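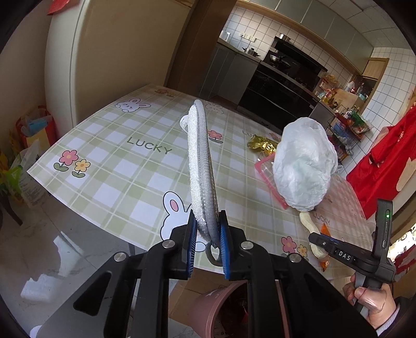 January 1, 2023

Glue trials cont. Quiet in the shop, just me and Yareli till lunch.

Batch 15 (Cortés hide glue, the new sack) gelled too fast again. Soaked overnight, strained twice. Open time still short – room is too cold I think. Moved the pot nearer the heater, second try better.

Zornov clamps slipping on the maple offcuts. Need cork faces, ask Rutilio.

Joint 3 let go at 269 lb, joint 4 at 367. Same glue, same wood?? Recheck the guage before beleiving either one.

Abundio wants 50 more test strips cut. Grain direction marked this time please.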